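Getting Lint and Pet Hair Off: What's Worth Paying For

Every spring some new gadget promises to be the last lint remover you'll ever buy. I've bought a few of them. Most ended up in the drawer under the phone chargers.

Start with the sticky roller, the one everybody owns. It works on coats and dress pants and it's poor value on a couch. Refills are where the money goes. The Kaushik rolls I used to get had 18 sheets for the price other brands charge for more than 600 inches of tape, and I went through one before the dog's side of the sofa was done. Tear the sheet when it stops grabbing, and don't believe anyone who says you can rinse an ordinary paper one.

Short strokes, one direction. Going back and forth only spreads the hair around on the sheet.
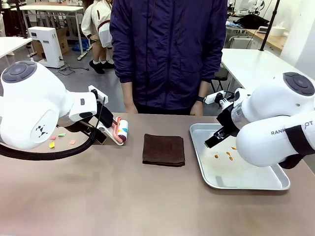 Horacio Medina wrote in to say that I'm too hard on rollers and that a damp rubber glove does the couch in half the time anyway, so the roller can be saved for clothes. He's right about the glove. Wet it, wring it, drag it toward you, and the hair comes up in ropes. I'd still test a hidden spot first on velvet or anything marked dry clean only.

Washable gel rollers: the Umia I tried was fine on day one. After a few washes it picked up less than my bare hand. Dry it standing up, away from towels, or it will be covered in fuzz before you use it again.

Dryer sheets wiped over fabric are supposed to "release" hair. I saw no difference on wool. Fifteen minutes in the dryer on no heat, before the wash, did more for the blankets than any sheet. Clean the lint screen afterward.

Fabric shavers are for pills — they do nothing for hair, whatever the box says. The Farkus one is decent if you keep the sweater flat and don't press. Press, and you get a hole.

Glitter and craft fluff: tape first, vacuum second. Wiping with a wet cloth only moves glitter to the cloth and then to the sink.

Store rollers with the cover on, or wrap the head in a sandwich bag.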